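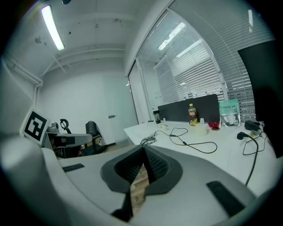 Day one in the new back room at Drekero. Keys came through this morning, May 23, 2019, and I've claimed the end near the blinds.

White walls, white ceiling, white door. It could use some colour. Milagros Chávez wants a dark green wall and I'm not going to argue.

The tube light is bright. Ville says we could swap it for a warmer one and the landlord won't mind. I'll email and ask anyway.

Keeping the venetian blinds. They need a proper dusting, slat by slat, and I've put that off until the weekend.

One black mesh-back chair in here so far. I'd like 4 in total, same kind if I can find them second-hand. Budget is up to 15 dollars each, so wish me luck.

The wood floor stays bare. No rug. I've had enough of chair wheels catching on rugs.

Pipe on the left wall: paint it white again or leave it? Milagros says leave it. Ville says hang plants off it. I'm with Milagros.

Next job is the door. The handle is fine but I want a hook on the inside for coats before October.

If anyone local is giving away a bookshelf, message me. We can pick up after 6.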